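Canurham sim update – viewpoint beats volume

Quick one from the Clukden group before the break. Lleucu Harries and Tetsuya Hamada have finished the ablation on Kandix, their grasping policy trained entirely in simulation, and the result suprised a few of us.

Set up: 3,214 rendered episodes, kitchen-type rooms, random stone and wood textures, random clutter. One policy gets all of them but only the room cameras. The other gets 2,469 episodes plus a close view from the gripper. Same network, same training budget.

Smaller set wins. Not by a hair either – 50 fewer missed grasps over 645 test trials. Most of the gain on thin, flat stuff. Bowls and boxes, hardly any change.

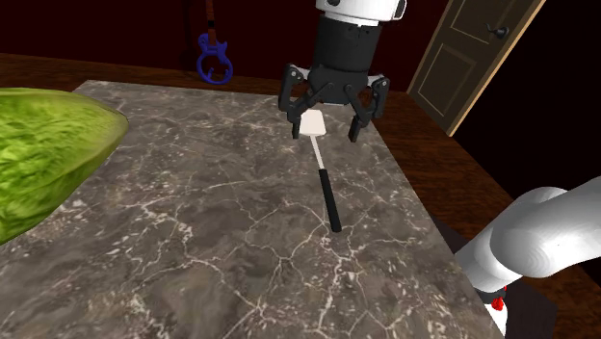
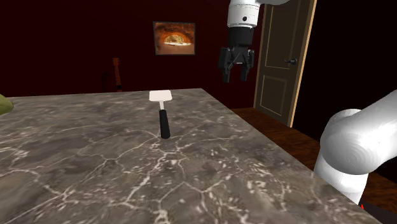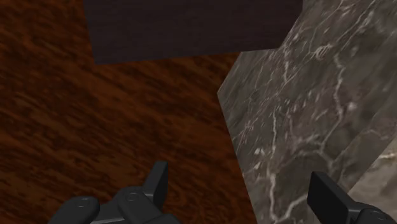

Texture is the next job. Hamish Innes thinks the room-camera policy was leaning on background color to find the counter, and he wants the walls and floors reshuffled on every episode. Fair point, and the veined marble is a decent stress test – white lines running all over the slab, and a spatula with a white head and a thin white neck lying on it. Lyle Thibodeaux is rerunning with the veins turned down to see how much that costs. Real-arm trials come after, probaly at Ulloa, if we get the bench time.

Draft writeup is on the group drive. Comments to Lleucu by the end of December please.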